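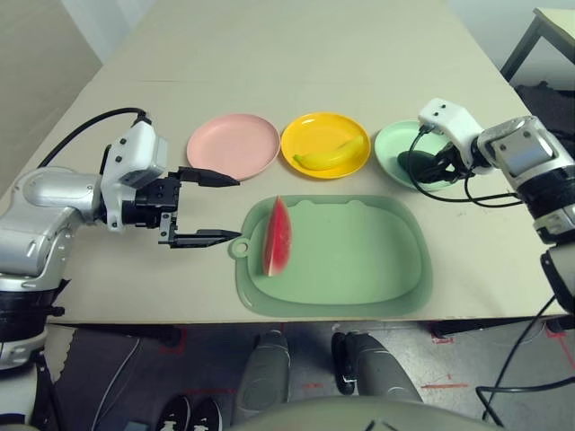 4. Shelves and your first book

Every book in Nirnutier belongs to a shelf. A new reading diary starts with three: To Read, Reading and Finished. They work like the three plates in a row, pink, yellow and pale green, where the banana is on the yellow one and the pink one is empty. A book is on one shelf at a time, and a shelf can have nothing on it. You can rename the shelves or add more, up to a limit of 12.

4.1 Adding a book by hand

1. Open the diary and choose Add Book.
2. Type the title and the author. Both boxes must be filled in.
3. Pick a shelf from the list. If you leave this blank the book goes to To Read.
4. Enter the number of pages if you want the progress bar to appear. For audiobooks, tick Audio and enter hours and minutes.
5. Choose Save.

Note: Titles that begin with "The" or "A" are sorted under the next word. To change this, go to Settings, then Sorting.

Note: Two editions of the same novel count as two books. Use Link Editions if you want one set of notes shared between them.

4.2 Bringing in a list from Flakley

If you kept your reading list in Flakley, you can bring it across in one go.

1. In Flakley, export your list as a plain file and save it somewhere you can find it.
2. In Nirnutier, choose Import, then From File.
3. Check the preview. Column names are shown at the top, with a menu under each.
4. Match Title, Author and Date Finished. The other columns can be skipped.
5. Choose Import and wait for the count to appear.

Caution: Each import can hold no more than 500 books. Split a longer list into separate files before you begin. Do not close the window while the bar is moving – a half-finished import has to be removed by hand from each shelf.

Star ratings come across as whole numbers. Half stars are rounded down.

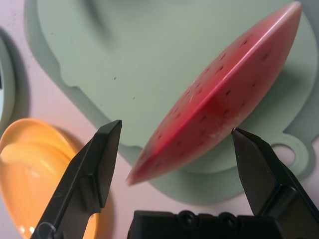
Nektarios Andreadis wrote in to say that his dates had all come through with the day and month swapped, and that he only noticed when a book finished in spring turned up under October. He suggests importing a short file of 2 or 3 books first and looking at the dates before bringing in the rest. We agree. If the dates are wrong, choose Undo Import, change Date Order in the preview and run it again.

4.3 Writing a review

1. Open the book and choose Review.
2. Write in the large box. Drafts are saved when you leave the page.
3. To hide part of the plot, select the words and choose Spoiler. Readers see a grey bar until they press it.
4. Set Who Can Read This to Only Me, My Group or Everyone.
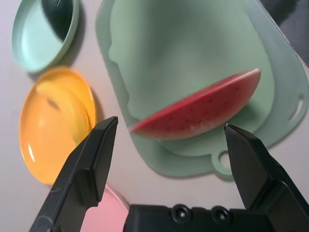
5. Choose Publish. Reviews shorter than 50 words are marked as notes and are left out of the group page.

Reviews set to My Group go to whichever group you joined last. Members of more than one group, such as Pimthorpe and Niskanen, should check the name next to the Publish button.

Caution: Changing a published review from Everyone to Only Me takes it off your page at once, but copies already sent out by email cannot be called back.

To delete a review and keep the book, see section 6.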